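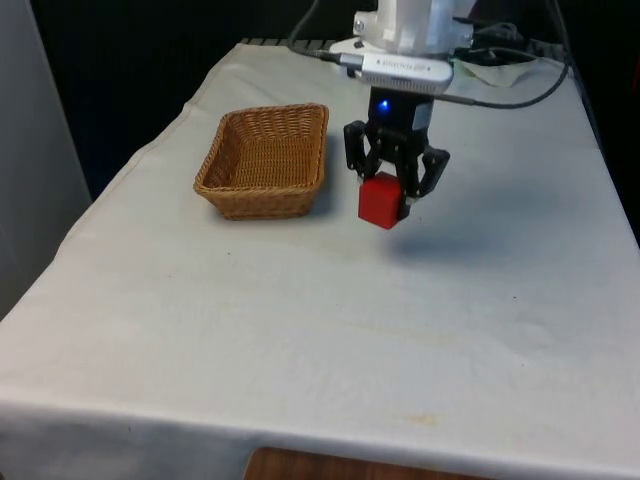 **TURNAMVILLE, January 13, 2018** - I'm Natália Matos, I run the handling lab at Idov, and I'd rather you heard this from me than from a forum thread: we're pausing shipments of our Rattanakul grip controller while we fix a fault in it.

So, what went wrong? If power to the controller dips for a moment and comes straight back, the gripper can open while it's holding something. It should stay shut and wait for a person to tell it what to do. On our bench that means a red block drops onto a tablecloth before it gets to the basket, and everybody shrugs. At a customer site it could be a glass jar, or a casting over somebody's foot, and I'm not shrugging at that.

We first saw it in July and (this is the part I'm least proud of) put it down to a worn cable. We swapped the cable, the drops stopped for a while, and we moved on. Then my colleague Anong Chaimongkol went back through the logs and found 5 drops in 1904 lifts, every one right after a restart. Four of those were on the new cable. Oops!

The trouble is in the startup code. The controller forgets the last grip command and goes to its default, and the default was "open." Whoever picked that (okay, it was my team) was thinking about an empty hand in the morning, and never about one caught halfway through a move.

If you have a Rattanakul controller, please do these things now:

- Keep hands and feet out from under anything the gripper is holding, even when the arm is stopped.
- Don't restart the controller with a part in the grip. Lower the part first, then cycle the power.
- If you've had a drop you couldn't explain, send us the log, even if it's an old one.

The update is being tested at our Kukilville shop and we expect to have it out in about two weeks. It's free, and we'll walk you through the install by phone if you'd like - Anong has already done it enough times to recite it. Shipments start again once the update is on every unit in the warehouse.

Press and customer questions can come straight to me at the Idov office in Turnamville.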